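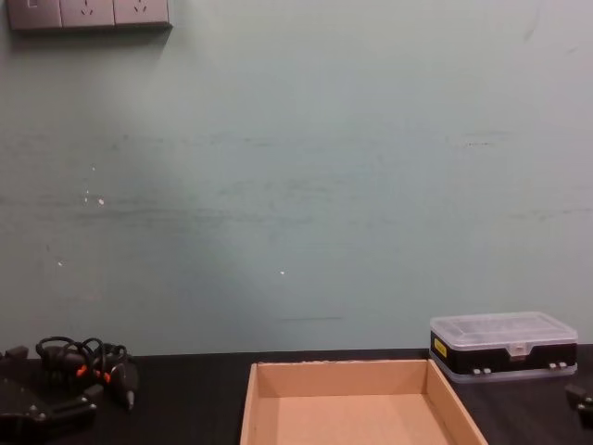 Back wall with the power panel

Hi Keir, six months of the Wotwood reading scheme, so you're getting the long version (sorry!). Your grant was meant to get adults in Edgate reading together again, and I'm really pleased with how it's going. We lent out 219 books between January and the end of June, and 41 people now have a card with us, a good few of whom told me they hadn't finished a novel since school.

The evening group has been the big hit. We started with short stories because I was nervous about handing people a brick of a book, and then they asked for the brick anyway! We're partway through a family saga that everyone complains about and keeps reading.

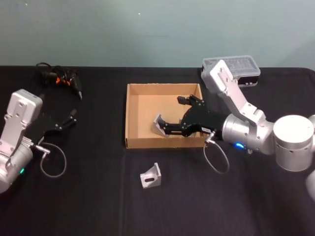

The Crichton branch has been slower. Only nine regulars so far, and the bus times don't help, so from the fall I want to move that session to late morning and see if the parents stay on after drop-off. I'd also like to try large print over there, which people keep asking me for.

Money is mostly fine. Havero put up their delivery charge twice, and that ate what I'd set aside for audiobooks. I've moved a bit over from printing to cover it (the flyers weren't doing much, word of mouth was). Could you let me know if you need a form for that?

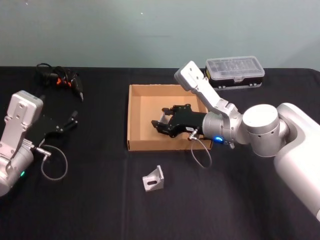
Table with the black cloth, pale wall behind

Still to do: replace the two lost sets, and finish the reader survey, which I keep making too long. I'll send the receipts separately.

14/07/2024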